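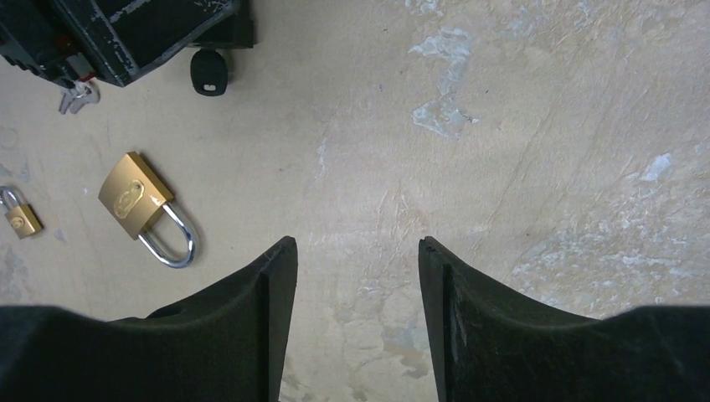 La limitación de peso en el puente de Gallegos pasa a 19 toneladas desde el 5 de junio, y eso deja fuera a casi todos los rígidos de tres ejes que salen cargados de Prondano. El aviso habla de masa total, así que un vehículo autorizado para más puede cruzar si va a media carga y lo acredita con el albarán de báscula. La báscula portátil pide un suelo plano y limpio. Un hormigón claro como el de la foto, con sus manchas entre blancas y azuladas, sirve igual que uno nuevo, siempre que la mancha no tenga relieve. Las placas se colocan a la misma cota y se pesa eje por eje, con el freno suelto.

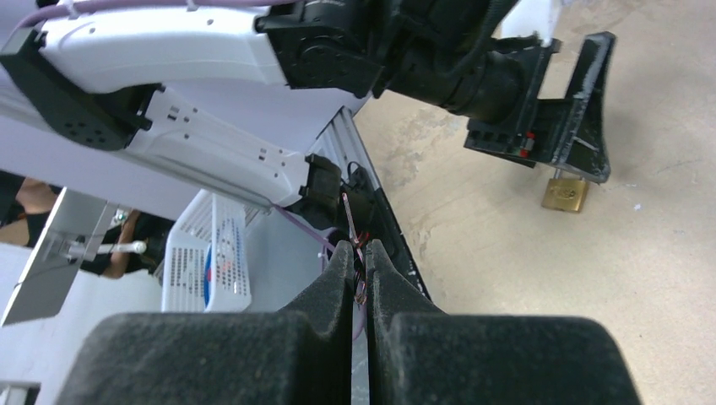
Brazo blanco y negro junto a una mesa beige.

El desvío recomendado va por la variante norte. En mi caso suma unos 200 metros de desnivel y ocho minutos por sentido, que en el tacógrafo son conducción y no otra cosa. Quien haga dos vueltas por turno debe recalcular la pausa, sobre todo si antes la hacía coincidir con la descarga. Clustley, el planificador que usamos, no recoge todavía la restricción. Hay que introducirla a mano como punto de paso prohibido. Si se mete como tramo lento, el programa sigue mandando el camión por el puente en cuanto hay retención en la variante.

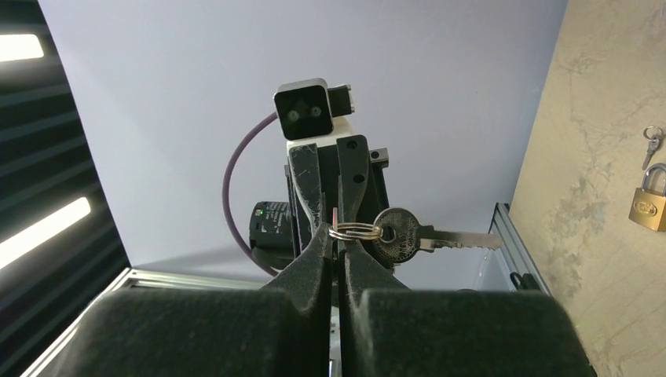 Con la versión de abril había otro fallo: al exportar la ruta a Flistley se perdía el campo de masa y el código de incidencia 2469 salía vacío. Ahora el campo viaja, pero en kilos. El que tenga la plantilla en toneladas verá un aviso de exceso en todos los servicios. Se corrige en la plantilla, columna de unidades, y después hay que volver a cargar la jornada completa.

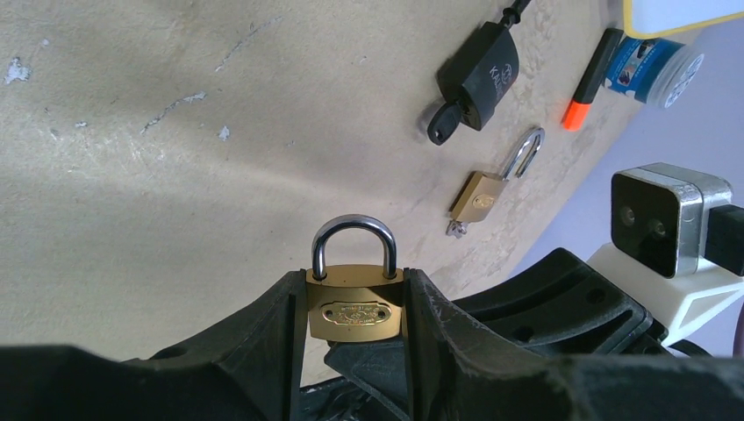
Prondano · Sección de Tráfico y Rutas

Queda pendiente el transporte de gasóleo de calefacción. El aviso no menciona excepción para cisternas, y con carga parcial el reparto entre ejes cambia en cada parada. Mientras no haya respuesta por escrito, las mando por la variante también en vacío.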